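Projektbericht: Nahtübungen am Kunststoffpad
Praktikum im Übungsraum Fleltesau, Sommersemester

Ziel der Arbeit war ein Übungsplan für die Einzelknopfnaht, mit dem Studierende ohne Vorkenntnisse auskommen. Als Vorlage diente das Heft der Reihe Zanness. Geübt wurde in 2 Blöcken bis August, insgesamt 57 Nähte, davon 9 als Vorversuch. Eine Sitzung dauerte 80 Minuten. Bewertet wurden Stichabstand, Knotensitz und die Länge der Fadenenden. Im Vorversuch war der Stichabstand der häufigste Mangel, danach die zu kurz geschnittenen Enden.

Rotes Pad und roter Stoff

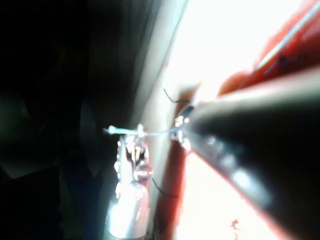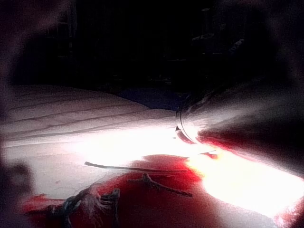
Für die Auswertung haben wir den Knotensitz und den Umgang mit dem Fadenende getrennt notiert. Der Knotensitz wurde nach dem Schnitt beurteilt, das Fadenende schon beim Führen. Der helle Faden auf dem ersten Bild ist am freien Ende leicht ausgefranst, und solche Enden haben wir im Bogen mit einem eigenen Kürzel eingetragen. Der Bogen liegt im Anhang. Offen ist noch der Vergleich mit geflochtenem Material.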